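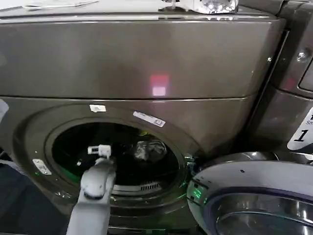
The arm at the washer, gripper just inside the door opening.

Wurkau arm kit with Rusik two-finger gripper
Reviewed by Judit Gál
Price as tested: €1355

Our student club at Zerkosden bought this kit in the spring for the household task in the Szabó student competition. The task is to take small items of washing out of a front-loading machine and put them in a basket, with no hand on the robot once the run has begun. We have now used the kit for a full term. This review covers the arm, the gripper and the wrist camera mount, all of which come as one bundle. The controlling computer is extra.

Assembly

The arm arrives in two boxes. The manual runs to 109 pages and most of it is good, although the section on the wrist joint was written for an older version and two of the drawings show a cable route that no longer exists. Go by the text and ignore the drawings there. Four students put the arm together over two evening meetings. The gripper comes ready built and goes on with a ring of bolts. You need your own hex keys, as the set in the box is soft and we rounded one on the first evening.

Calibration takes 40 minutes if you follow the steps in order. It has to be done again whenever the gripper comes off. We found that out in the second week, when the arm closed its fingers a good thumb's width to the left of everything.

Reach and movement

A washing machine is an awkward thing to work in. The door swings out to one side and has to be avoided, the opening is round, and whatever you want is usually lying at the lowest point. The arm has enough reach for this if the base is placed well. We marked our spot on the floor with tape and have kept to it.

Movement is smooth at low speed. At the higher settings the elbow shakes when it stops, and the shake travels down to the fingers. We run it at half speed near the drum and faster on the way to the basket. The software lets you set speeds by zone, which is handy, but the zones are boxes only, so a round opening has to be fenced in with several of them. Gyula Gál wrote a short script that builds the boxes from the width of the door, and it saved the younger students a lot of typing. 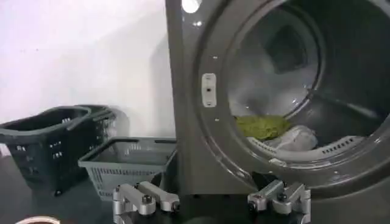
The wrist camera is what makes the kit worth having for this kind of job. A camera on a stand sees the front of the machine well enough, but it loses the bottom of the drum as soon as the arm is in the way. From the wrist you get a close view of what you are about to pick up, and the fingers stay in the picture for reference. The students took to driving by it very quickly.

It has trouble with shine. A steel drum throws back every lamp in the room, and the automatic exposure chases the bright patches until the cloth goes dark. Turn the automatic setting off and fix it by hand at the start of each session. The supplied software hides this under a menu called Service, for some reason.

Grip

We logged 131 picks in November with flannels, socks and small towels. Thick cloth that sits up in a heap is easy. The fingers close on a fold, the motor current rises, and the software reports a grasp. Thin things are harder. A single flat layer against the drum often slips out during the lift, and the software goes on reporting a grasp for a second or two after the item has dropped. If your program trusts that signal it will carry nothing to the basket with great care. We added a second check at the door opening, using the camera.

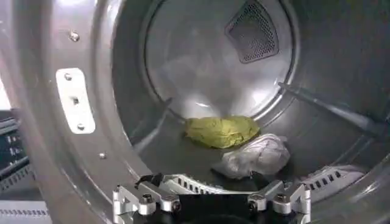
The lifters inside a drum are another matter to plan for. If a finger touches one on the way down, the arm stops and asks for a reset, and the default force limit is low enough that a light brush will do it. We raised the limit two steps. I would not go higher with students standing nearby, and the stop button should be in someone's hand in any case.

The finger joints loosened a little over the term. Check the bolts every few sessions. Spare fingers are sold in pairs and ours took three weeks to come.

Software and support

The program editor is plain and works on the old laptops in our room. Saved positions can be named, copied and shared between machines. There is no undo, so save often. Rusik answered our question about the grasp signal in two days, with a clear explanation and a settings file. Wurkau took longer over the missing cable drawing – we had sorted it out ourselves by then.

Who it suits

I would recommend the kit to a club with students of fifteen and over and at least one adult who is happy to read log files. For younger groups it is a lot of money and a lot of setting up before anything moves. Buy decent hex keys with it, and order the spare fingers on the first day.

Good: wrist camera view, reach, speed zones, sturdy base
Less good: outdated drawings, slow spares, grasp signal, no undo
Rating: four out of five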